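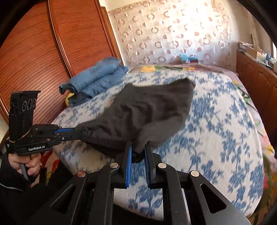 Policy trained on hand-held gripper demos closes on cloth too early — data or timing?

Asked by Siebe Jacobs, Jun 12, 2018

I'm training a two-handed policy on demonstrations recorded with hand-held grippers, each with a camera on it. The task is to pick up a piece of knitted clothing by both ends, pull it straight and lay it down. I have 1,373 demonstrations from 43 homes, mostly done on beds.

On the arms, the first grasp is fine. The second hand closes before the cloth is between the fingers, so it comes up with nothing. Out of 73 trials it did this in most of them. Dark cloth is worse than light. I have tried more training and a smaller learning rate. Is it a lack of data, or something in how I line up the two hands?

Answer from Irina Olteanu (accepted)

Check your delays first. When a person holds the gripper, the picture and the finger opening are recorded at nearly the same moment. On the arm, the picture arrives late and the command takes time to act, and the two hands may not be late by the same amount. We had this on the Breser arms in January. One side lagged the other by 43 ms and the fingers shut on air.

Measure the delay for each side on its own. Move the fingers with a square wave, film them with the wrist camera, and compare. Then shift the actions by that amount when you run the policy, and drop any steps that are already out of date.

For the dark cloth, look at the exposure. If the bedspread is pale, auto exposure will make a black sock one flat patch and the edge is lost — lock it a bit brighter.

Answer from Horațiu Surdu

You need more data. 1,373 is not many for cloth.

Comment from Siebe Jacobs

Left and right were 73 ms apart. I've corrected for that and the second grasp now works in 8 of 8. Still have to do the exposure.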